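Sat 10 July

Traver opens its household chore trials to visitors and publishes first results

Can a machine tidy a kitchen yet? Traver, a small robotics workshop, has spent the spring trying to find out, and today it is putting its first set of results online for anyone to read.

The short answer is "some of it, slowly," and the team is delighted with that. Across 1,000 attempts at 44 everyday chores, the Sovodska arm finished 31 of the chores at least once without help. It wiped counters, stacked bowls, hung mugs on hooks and put cans on a low shelf. Towels went better than anyone on the team had bet on, and fitted sheets went exactly as badly.

"A year ago I would have been happy to see it pick up a sponge," said Aiman Manurung, who leads the trials. "Last month it put away a full rack of dishes while I stood there with my coffee going cold. It took 24 minutes, and I loved every one of them!"

Shop-floor work was tested too, in a stockroom set up with the parts supplier Fontes. Sorting boxed parts into bins went well. Opening taped cartons did not, and the team has gone back to people with box cutters for now.

The full results, with the failures left in, are free to download from the Traver website. Visitors can see the arm at work on open afternoons through the end of July. Places are free but should be booked ahead. School groups are welcome.

The next round, run with the design studio Allent, turns to bulky and awkward things around the home. A gripper that does fine with a mug has a much harder time with a big, smooth, rounded shell, where a hand simply spreads its fingers and holds on. Glossy black panels throw back small bright highlights, and crinkled see-through wrapping draped over the top adds folds of its own to sort out from the object underneath. Manurung expects plenty of misses on items like these and says the team can't wait to get started.

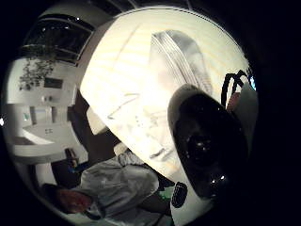
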